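Respite Hours and the Families Who Don't Use Them
Final report, Community Health Practicum

1. Where the question came from

The county respite program based in Fundilside pays for a trained sitter so that parents of disabled children can leave the house. Last year it set aside 3,000 hours. Families used 1,056. The program office had filed this under "low demand," a phrase that made every parent I interviewed laugh, and one of them had to put the phone down for a minute.

My project asked why tired people turn down free rest.

2. What I did

I mailed a two-page survey to the 105 enrolled households and followed up with phone interviews in July. Most interviews took place after 9 p.m., when the kids were asleep, or were supposed to be. I had planned on 45 minutes each. The median was 20, usually ended by a feeding pump alarm or a sibling.
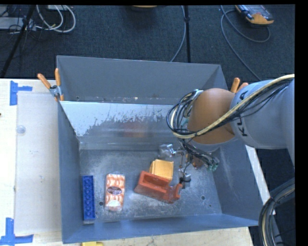
I also filled out the program's application myself, using a made-up child, to see how long it took. It runs 4 sections, and the third asks for the same medication list as the first. I gave up once and came back after dinner. I don't have a child on a seizure schedule, so I got to have dinner.

3. Findings

Paperwork came up most. Hours have to be requested three weeks ahead, and parents said they rarely know on Monday what Thursday looks like.

Second was trust. The agency sends whoever is free, so a parent may spend the first hour of a two-hour visit showing a stranger how the lift works. Families in Pultlow had it worse, with sitters driving in from Rurnport and the drive billed against the family's hours.

I didn't expect the third one. Several mothers said they had used their hours and spent them in a parked car, having lost the habit of going anywhere - the friends they used to meet had quit asking.

4. Limits

Families who answer surveys are the ones with time to answer surveys. I would guess the real picture is worse.

5. Recommendations

Let families book the same sitter twice. Stop billing the drive. Cut the second medication list.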